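**Module 3020: Handling and Grasping – Notes for Session 3**

Revised Tue 27 August. These notes replace the sheet issued in May, which gave the wrong jaw setting for the Sadton gripper. Students who have printed the earlier sheet are asked to discard it.

The session compares two hand-held grippers, the Kanutska and the Sadton, on the same small set of objects. Both carry a camera behind the jaws. The Kanutska closes with two flat pads; the Sadton has curved fingers with a soft lining and opens slightly wider. Students work in pairs, one operating the gripper and the other keeping the record. Pairs change roles after 15 attempts and then repeat the work with the second gripper. The order in which the grippers are used is posted by Dr Rotich and should not be altered between pairs.

An attempt begins when the jaws leave the rest position and ends when the object has been released. If the object slips but is recovered without touching the table, the attempt is recorded as a success with the letter S beside it. If it touches the table, it is a failure, whatever happens next. Pushing an object against another in order to straighten it is permitted, but must be noted.
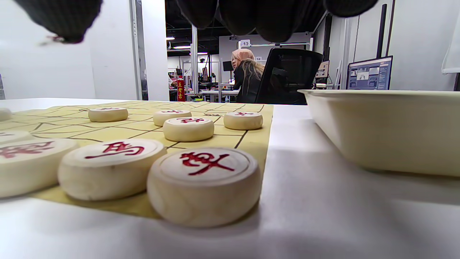 Choice of object affects the comparison more than most students expect. A gripper that performs well on a cube may do poorly on a low, round object, where the pads meet the side along a narrow line and any tilt of the wrist is passed directly to the grip. The xiangqi pieces are therefore used for the main part of the session. They are thick wooden discs, and the recessed ring around the top face should not be relied upon as a gripping edge; the jaws are to close on the side wall. The carved red characters are useful to the recorder, who should enter the piece by its character (馬, for instance) and leave its square on the board for the second column. Where one piece partly hides another from the camera, write H in the third column. Mr Kalniņš has found that beginners tend to lower the tool too far in such cases, and the video should be checked before the result is entered.

**Camera settings**

Exposure is to be fixed before the first attempt. Automatic exposure reacts to a dark glove coming close to the lens and will brighten the board until the grid lines are difficult to make out. Focus is set for the working distance of the jaws, and objects nearer than this will appear soft. That is acceptable. Allow around 15 minutes for setting up; pairs using the Sadton should also confirm that the lens cover has been removed from its clip, as it can rattle and disturb the force reading.

**Known differences between the two tools**

The Kanutska is lighter and its trigger has a shorter travel. Ms Chien's measurements from the previous group show fewer slips with it on discs, but more cases in which a neighbouring piece was moved. The Sadton is more forgiving when the approach is off centre – its lining takes up part of the error – although the release is slower and the piece sometimes turns as it is set down. Neither result should be treated as settled. The previous group was small, and several of its members had used the Kanutska before.

**Written work**

Each pair submits one table and one page of discussion. The discussion should state which gripper the pair would choose for placing pieces on a marked point, and on what evidence. Remarks on comfort are welcome but are to be kept in a separate paragraph. Marks are lost for reporting a percentage without the number of attempts behind it.

Reading: Grisov, chapter 3, on contact between flat and curved surfaces. The section on suction may be omitted. Questions about the trigger or the cabling should go to Kam-wah Yu, and questions about marking to Dr Rotich.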